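A **juice groove** is a channel cut into the face of a cutting board, running parallel to its edge and intended to hold liquid released by meat, fruit or tomatoes during cutting. It is found mainly on carving boards and on larger general-purpose boards; small boards and bread boards are often made without one.

## Form

The groove is normally cut with a round-nosed router bit, guided by a template or a fence. It may form a closed loop or stop short on one side, and on some patterns it widens at one end into a shallow well from which liquid can be poured off. A common distance from the edge is 15 mm, increased to 20 mm on heavy boards. Where the corners of the board are rounded, the groove is usually given a matching curve, as a sharp internal corner is difficult to cut and harder to clean.

Hardwoods with a close grain are preferred. Walnut-coloured boards are often left with the grain running lengthwise, and the groove then crosses end grain only on the two short sides — the places where tearing during cutting is most likely.
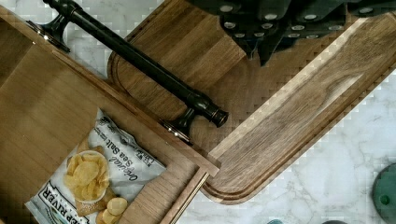
## Storage

Large boards are kept upright in a rack, flat on the worktop or in a wide drawer. Bjarke Kjærgaard, in a survey of fitted kitchens in Brorbridge, recorded 31 households with grooved boards, of which 13 kept them in a drawer. Drawer storage requires a board that is fully dry, as moisture remaining in the groove leads to staining and may cause cupping.

## Care

The groove is scrubbed with a narrow brush and rinsed, and the board is dried on edge. Mineral oil is applied to both faces and worked into the channel with a cloth. Sanding the face reduces the depth of the groove, and a board that has been resurfaced several times may need the channel recut.

## See also

- Carving board
- Butcher's block
- Drip tray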